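The Fruit on the Bedspread

Ask the growers at the Wetska winter market how to sort a box of mixed fruit and most will tell you to clear a table first. In the apartments above Oravec Street, where kitchens are narrow and tables fold into the wall, people use the bed. A thick spread keeps the fruit from rolling and is easy to shake out afterward.

The boxes come from Vevum, a buying club with 188 member households. Each one gets a mixed box every 2 weeks from November to February, and the mix changes with whatever the wholesaler has. Oranges are the constant. Everything else – bananas, mandarins, plums some weeks – fills the gaps.

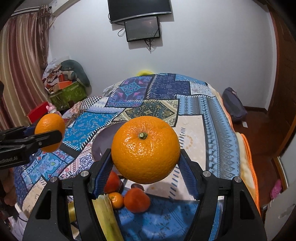

Oranges, a mandarin and a banana among the fruit over a patchwork-print spread, with a shallow bowl close by.

Sorting takes 11 minutes if the box is in good shape. Soft fruit goes first, into whatever will be eaten that day. Bananas are kept apart from the rest, usually on a hook or the top of the refrigerator. Oranges get a squeeze and a look at the stem end, where mold tends to start. A heavy orange is a juicy one, so the light ones go to the kitchen for zest and marmalade.

Only the best-looking fruit makes it to the bowl. Shallow bowls are preferred in the building, as a deep one hides the piece at the bottom until it has gone bad. Two layers is the limit, and mandarins go on top.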